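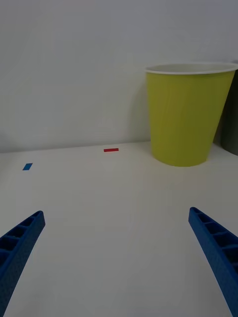

The government in Tretov says it has closed its detention centres for the hill minorities, and several foreign ministries have already thanked it. We would hold off on the thanks. The June decree replaces detention with "supervised residence", under which a family may live at home provided it signs in with the police and doesn't leave the district without a permit. The permit comes from one office and the sign-in from another, and the two work on a person like those blue fingers angled towards each other, with whoever is in the middle having little say in it. Miss a signature and the permit lapses. Travel without the permit and you have missed a signature.

The official figure for those released is 1473. No list of names has been published. Relatives who write to us from abroad have asked for one since the decree came out, and the reply so far has been a form letter telling them to apply in person, in Tretov, with valid papers. Most of them lost their papers when they left.

Rosalinda Dagdag, who has handled the relatives' letters for our group, has matched 50 of the people on our own files to a confirmed home address. For the rest we have rumour, or one phone call that may have been made with somebody else in the room. We'd like to believe the number. We have been given nothing to believe it with.

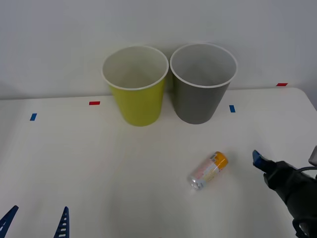
Supervised residence has its defenders, some of them well meaning, who argue that a change of law is still a change and should be encouraged. They said much the same when "correction" became "training" in the last decree. Put a yellow-green paper cup next to a grey one of the same size and shape and you may well prefer one colour, but neither holds more than the other. The test is what a person under the new decree can do that a detainee could not. Sleep at home, yes, and we don't make light of that. Choose a school that teaches in their own language, visit a sister in the next valley, see a lawyer without asking first: no, on every reading of the text we have managed.

The visiting delegation was shown five households. All five had been chosen by the host ministry, and the interpreter was theirs too. The delegation's report calls the mood "relaxed".
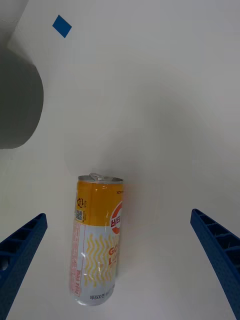
What we are asking for

A full list of names, open to families abroad. Visits without notice, with independent interpreters. An end to the permit rule.

The petition stood at 4000 signatures on 2019-08-04 and stays open. The Nullton branch has paper copies for anyone who would sooner not sign online.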